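Search
Type here and press Enter

Print this page | E-mail this page

Brondus trains its service staff in new rooms at Skedthorpe

January 2023

Brondus, the company which repairs and maintains white-panelled machines for shops, clinics and small workshops, has opened new practice rooms in Skedthorpe. The rooms are in the former Tapsell building, close to the canal, and they were rented in October after the old place in Zerninow became too small.

The new space has 200 square metres on one floor. It is divided into a practice area, a store for spare parts and a small room for lessons. According to the company, 20 people can work there at the same time, and a group stays for four days before it goes back to the customers.

The training is mostly about the outside of the machines, that means covers, panels, handles and latches. Tane Grimshaw, who leads the service department, explained that many visits to customers are made only for such parts.

"Last year we had 1,755 visits, and 563 of them were for a cover or a door which did not close well," he said. "These are not difficult repairs, but they take long when a person does not know where to put the hands. A panel must be held at the right edge. If you pull at the wrong place, you can bend it, and then the customer waits for a new one."

In the first two days the participants learn to open and close the panels, and to check the latches on the side. After this they work on the parts behind the covers, with a colleague standing near. On the last day they write a service report, and they discuss it together in the lesson room – this was a wish from the earlier groups.

The company would like to keep the practice area similar to a normal workplace. For this reason the benches with tools and cables stand close to the machines, and there is not much free floor between them. The tiles on the floor were already there when Brondus moved in. 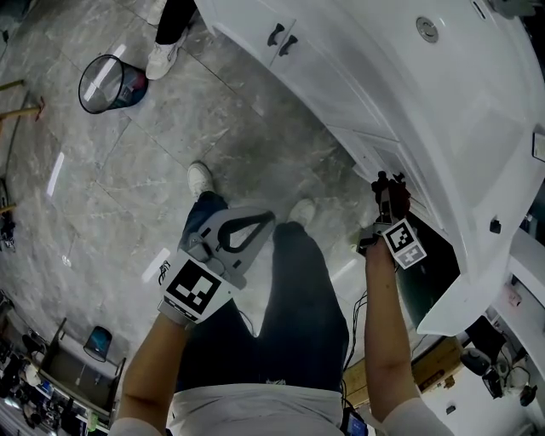 At the lower edge of a white panel in the practice area.

Two more groups are planned before the summer. Small firms from the region can also send their own staff, if there are free places, and they should write to the Skedthorpe office. The rooms in Zerninow will stay open as a store until the rent contract ends.

Recent items
Tapsell building: new windows on the canal side
Brondus changes its telephone hours
Spare parts store in Zerninow closed for stocktaking
Bus stop at Skedthorpe canal bridge moved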